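Gostard Figure Skating Club
Minutes of the Ice Show and Competition Meeting
October 19, 2018
Held in the upstairs room, Voltthorpe Arena

Present: chair, secretary, head coach, music coordinator, test chair, arena liaison. Apologies received from the membership secretary.

1. Minutes of previous meeting
Approved with one correction. Under item 4, "short program" should read "free skate."

2. Ice allocation
The arena liaison reported that Voltthorpe has confirmed the club's early session through the end of April. The late session is still under review, as the hockey league has asked for the same slot. The resurfacing break will move to the middle of the session. The head coach asked that pairs and dance not share the ice with the learn-to-skate group while lifts are being practiced. Agreed.

Action: arena liaison to get the revised schedule in writing.

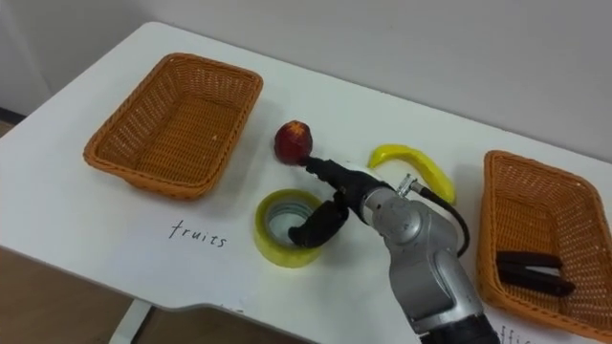
3. Spring show
The show stays in April. The draft running order has 14 numbers with one intermission. The head coach considers the first half too long and proposed moving the junior synchronized number to open the second half. Agreed.

Karpenko has quoted for lighting on the same terms as last season, with two follow spots and an operator for each. The quote does not cover the dress rehearsal. The meeting preferred to pay for one operator at rehearsal and run the second spot at the show only.

Seating at the Voltthorpe rink is 702 with the end bleachers closed. Opening the end bleachers requires a second steward and a clear aisle behind the judges' stand. Decision held over until advance sales are known.
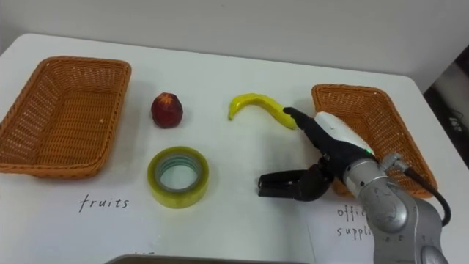 Costume deposits are due before fittings start. Skaters in more than one number pay a single deposit. Rhinestones are to be sewn or heat-set, and glued stones will not be accepted after the trouble with loose stones on the ice at last year's rehearsal.

4. Interclub competition at Zodenthorpe
Entries close at the end of the month. Planned program content sheets must be sent with the entry form, and late sheets will be returned by the host club. Music is to be supplied as a single track per file, with no lead-in silence, and a backup copy is to be carried by the coach at the boards.

The test chair noted that two skaters have not yet passed the level required for their listed event. They will be entered one level down unless the test results are in before closing - the host club does not allow changes afterward.

5. Finance
Show budget set at $2,000. Commitments to date come to $1,962, including the lighting quote and program printing. The rehearsal operator is not in that figure and will be met from the general account, to a limit of $200.

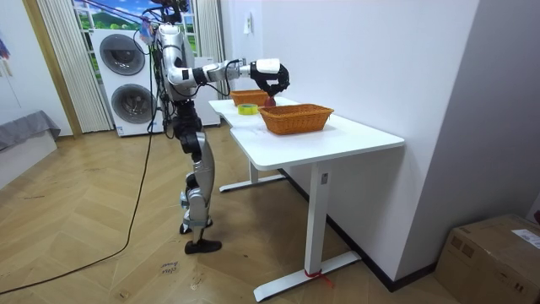
The music license renewal is also paid from the general account and does not affect the show budget. The secretary will check whether the current license covers video posted on the club page.

6. Any other business
Blade sharpening will be offered before the first practice session only. Skates must be labeled inside the tongue. Hard guards are to be worn on all rubber flooring, including the corridor to the locker rooms.

7. Next meeting
Same room, date to be sent out once the late session is settled.

Minutes taken by the secretary.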